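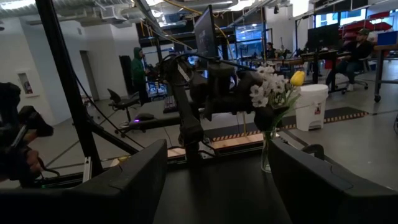 Tõnu Ramanauskas lleva 11 años vendiendo flores en Ovham y no se cree lo del tulipán «de kilómetro cero». «Pregunte dónde estaba el bulbo en febrero», dice. La etiqueta encarece el ramo casi 2 euros y él duda que llegue al productor. «Me enseñaron un folleto muy bonito – facturas, ninguna».

Tampoco le convencen los sobres de conservante. «Agua limpia y cortar el tallo. Lo demás se lo cobran». ¿Y las encuestas que dicen que el cliente pide flor local? «El cliente pide que le dure hasta el domingo».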